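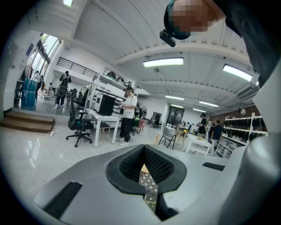
Drarnel Campaign Logs – Data Card

Version dated 2018-02-09. Maintained by Struan MacBrayne.

Summary

Drarnel Campaign Logs is a set of play logs from the single-player campaign of Drarnel, a first-person shooter built on the Premen engine. Each log records one attempt at one mission, from the moment the player gains control to mission end, quit, or crash. The set was made to study how players move through scripted levels and where they stop.

Contents

The set has 100 play logs from 20 players. Every player contributed the same missions, in campaign order:

charpentier_dock – opening mission, movement and basic weapons
charpentier_rail – moving platforms, first vehicle section
zundix_lower – indoor combat, limited ammo
zundix_core – puzzle rooms with timed doors
zundix_exit – long outdoor section and boss fight

All logs come from the PC build. No console data is included.

File layout

logs/ holds one file per attempt, named by player number and mission name.
maps/ holds the level outlines as flat polygons, one file per mission.
players.csv lists the player number, input device, and difficulty setting.
tools/ holds the reader script and the checker.

Log files are plain text, comma separated, with a header row. Line endings are Unix style. Text is UTF-8.

Log columns

tick – game tick, starting at 0 on player control
pos_x, pos_y, pos_z – player position in engine units
yaw, pitch – view angle in degrees
health – current health, 0 to 100
weapon – short weapon name as used in the game files
event – event code, or empty

Position is sampled 4 times per second. Events are written on the tick they happen, so event rows can fall between regular samples. Do not assume even spacing between rows. If you need it, run the reader with the --regular flag, which drops event rows and keeps the samples.

Event codes

DTH – player death
CKP – checkpoint reached
WSW – weapon switch
DOR – door or gate opened by the player
CUT – cutscene start
CUE – cutscene end
PAU – pause menu opened
END – mission complete
QIT – player quit to the main menu

A crash has no code. A log that ends without END or QIT should be treated as a crash.

Collection

Logging was done with a Premen script hook, not with changes to the game itself. The hook does not write during loading screens. Players used their own settings for field of view and mouse speed, and these were not recorded. Difficulty could be changed only between missions; players.csv gives the setting at the start of the campaign, so later missions may have been played at a different one.

Logs were trimmed by hand where a player left the game running after mission end. Nothing else was edited.

Known problems

In zundix_core, the timed doors write DOR twice when the player is standing in the doorway. The checker reports these but does not remove them.

In charpentier_rail, pos_z is relative to the platform while the player is riding it. The reader adds the platform height back by default. Use --raw to get the values as logged.

The health column stays at its last value during cutscenes, even when the script restores the player to full. The new value shows up on the first row after CUE.

The map outline for zundix_exit is missing the lower cave. Positions there will plot outside the polygon. They are valid.

Using the reader

Python 3 is required. There are no other dependencies. From the top folder:

python tools/read_log.py logs/p04_zundix_core.csv

Output goes to standard out. Add --regular or --raw as described above. To check the whole set:

python tools/check_all.py logs

The checker prints one line per problem and exits with code 2 if a file cannot be parsed. Doubled DOR events give a warning only.

Suggested and unsuitable uses

The logs work well for heat maps, death location plots, and time between checkpoints. They are a poor fit for aim studies – the sampling rate is far too low to catch flicks or recoil control. They should not be used to rank players, given the mix of input devices and difficulty settings.

Privacy

Player numbers were assigned at random. Account names, chat, voice, and hardware IDs were never logged. Clock times were replaced by ticks before the files were packed.

Changes in this version

Fixed the header row in the charpentier_dock logs, where yaw and pitch were swapped. Added the CUE code. Renamed the map files to match the mission names used in logs/.

Report errors to Struan MacBrayne with the file name and the tick of the first bad row.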